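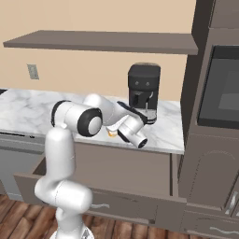
The Sildale council wants to take the kitchenette out of the public library and put in a vending machine. The staff report gives it half a page. The kitchenette costs $4,000 a year to run, counting cleaning, milk, power and repairs, and the gold coin tin brings in $761. A vending contractor would pay the council for the floor space. On paper it's an easy decision, and I think it's the wrong one.

I've used that library since it moved into the old Pascu building. I go most mornings after ten, read the paper and make a cup of tea. So I have an interest, and readers can discount what I say accordingly.

The report treats the kitchenette as a drinks service. If that's all it is, a machine will do the job and probably keep better hours. But most of the people I see there have a kettle at home. They come because making a drink in a shared room takes a few minutes, and during those minutes you're standing beside someone. You ask if they've finished with the milk. After a month or so you know their name.

Nhung Khổng, who ran the English conversation group for six years, told me she never once filled it from the poster on the front door. She filled it at the sink. People who wouldn't walk up to a desk and enrol in something would talk to her while they rinsed a mug. When the group outgrew the corner table it had to be split in two, and both halves still meet.

The council's answer is that there will be chairs near the vending machine. I've looked at the arrangement in the Stomov Street customer centre, which has had one for two years. You tap your card, take the can and go and sit down. It takes less than a minute and there's no reason to speak to anyone. The chairs face the service counter.

Councillor Lucian Bucur has argued that ratepayers who never visit the library shouldn't be paying for other people's tea. It's a fair point and deserves a proper reply. Ratepayers who never visit the pool pay for the pool. I've never launched a boat, and I help pay for the ramp. We've always accepted that a town provides some things that each of us won't use, and the usual test is whether the cost is reasonable. The signatures on the petition at the front desk stood at 238 when I last asked. The net cost of the kitchenette, spread over a year, is less than the council spent on the new signs in the car park.

There's a case for changing how it's run. The fridge is old and the mess by mid-afternoon can be poor. Delia Chiriac has suggested a roster and a proper card reader beside the tin, as hardly anyone under forty carries coins. She thinks that would bring takings up to $2,000, and even if she's half right it's worth a trial before anyone rips out the plumbing. Putting a sink back later would cost far more than keeping this one.

Submissions close at the end of March. Forms are at the desk, or you can email the council office before 5 pm.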